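旧衣再生与社区缝补项目 中期进展报告

提交对象:Hesell 基金
执行机构:Pernow 社区工坊
报告周期:1月至6月

先说最让我们高兴的一件事:缝补课开到第五期,报名表放出去当天下午就满了。申请书里我们写的是“希望居民愿意来”,现在要操心的是座位不够。这半年比我们预想的热闹得多,下面按工作内容逐项汇报。

一、场地与开课情况

工坊所在的老楼建于1897年,最早是一家染坊,后来做过仓库。墙厚,冬天冷,但朝南那排窗户的光线实在好,做针线活再合适不过。2月完成了电路检修和照明更换,3月正式开课。课程分基础班和改衣班两种,基础班教平针、回针、锁边和钉扣,改衣班讲收腰、改袖长、换领子。

基础班原定每期四次课,第一期结束后,学员普遍反映锁边那一节太赶,回家就忘。我们从第二期起加了一次练习课,不讲新内容,大家带自己的衣服来,哪里卡住了就问哪里。这个改动效果非常好!有位学员把压在箱底多年的一件呢子外套带来,花了两次练习课换好里子,第三次就穿着来上课了。
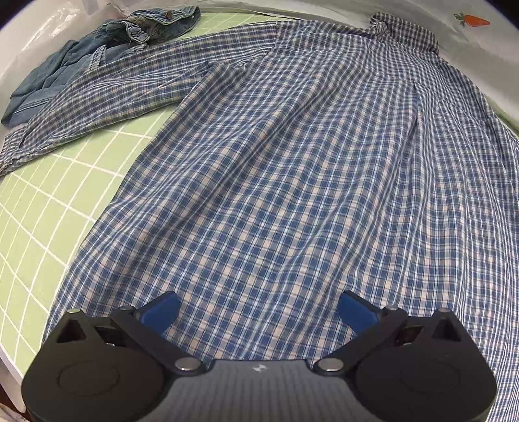 改衣班的进度慢一些。衬衫换领看着简单,拆线、翻面、对齐领座,每一步都要耐心,初学者往往一个晚上只能做完拆线。我们和授课老师商量后,把“翻领”单独列为一节:领口磨破的旧衬衫,把领子拆下来翻个面再缝回去,能多穿好几年。这是老裁缝的办法,年轻学员听了都觉得新鲜,课后讨论得很起劲。

二、旧衣回收与分类

回收点目前有7个,比年初计划多出两个,新增的一个在 Chung 路菜市场入口,一个在图书馆一楼。菜市场那个点的收集量一直排在前面,买菜的人顺手就带来了,衣服也大多洗得干干净净。

分类标准在4月做过一次修订。原先只分“可穿”和“不可穿”,实际操作中太粗,很多衣服只是掉了扣子或者开了线,归到哪边都可惜。新标准分为四类:直接再用、小修后再用、拆料、送纤维回收。其中“小修后再用”正好成为基础班的练习材料,学员练了手,衣服也有了去处,两条线接上以后,整个项目的节奏都顺了。

拆料一类以纯棉和牛仔居多。棉布裁成方块,留作拼布课使用;牛仔布厚实耐磨,适合做围裙和工具袋。拉链和扣子拆下来按大小装盒,补衣服的时候翻一翻,常常能找到颜色相近的。

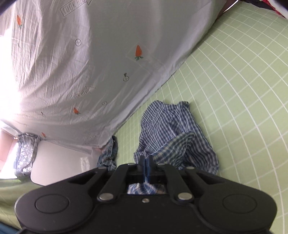
纤维回收这一环由 Fonitz 纺织再生厂承接,每月来取一次。双方磨合了一段时间,主要问题出在含氨纶的弹力面料上,厂方暂时无法处理,需要我们提前挑出来。分类台旁边已经贴了面料对照卡,附有小块布样,新来的帮手摸一摸就能学会大半。剩下标签已经剪掉、手感又说不准的,单独放一筐,等授课老师来的时候一起看。

三、社区活动

5月办了一次“交换日”,居民带一件来,换一件走。当天准备的衣架全部用上,后来又从隔壁幼儿园借了一批。儿童衣物换得最快,开门不到一小时就见了底,下次要提前多攒一些,并且把童装区和成人区分开,免得通道太挤。

现场补衣摊也很受欢迎,27件衣服当场补好带走,多数是裤脚和口袋。排队的时候,几位邻居自己聊起了各家的补法,有人说起小时候用顶针的讲究,有人问怎么补毛衣上的洞。我们临时起意,请大家把自己的办法写在纸条上贴到墙上,那面墙现在还留着,每次上课都有人站在前面看,偶尔还会添上新的一张。

四、遇到的困难

缝纫机是眼下最紧的一环。工坊现有的5台里,有一台送修两次,梭床磨损,维修师傅建议更换。改衣班人多的时候,学员要轮流用机器,等待时间偏长。我们先把手缝和机缝的步骤错开安排,能缓解一部分,但不是长久办法。

其次是储存。换季时收上来的厚衣服体积大,储物间很快就满。6月起改用带盖的收纳箱叠放,腾出一面墙,入冬前还得再想办法。

另外,晚间课程的时间对有小孩的家庭不太方便,已经收到好几份希望上午开班的留言。

五、经费使用

支出总体在预算之内。照明更换比估价便宜,结余部分拟转用于购置缝纫机,需要贵基金同意调整科目,申请表随本报告一并附上。布料和辅料支出低于预期,主要得益于拆料的再利用,线和机针的消耗则高于预期,尤其是缝牛仔用的粗针,断得厉害。各科目明细见附表。

六、下半年安排

9月试开上午班,时间定在九点半,先开基础班一个班,视报名情况再增加。拼布课计划10月开始,拆料攒下的棉布已经足够第一期使用,我们很期待看到成品!11月再办一次交换日,以冬衣为主,正在与图书馆商量借用一楼大厅。

织补课也在筹备,主要教毛衣和袜子的修补,墙上那些纸条会整理成一本小册子,发给学员参考。初稿预计8月完成,届时寄一份给贵基金。欢迎各位在上课时间过来坐坐,带上一件要补的衣服更好。

Pernow 社区工坊 项目组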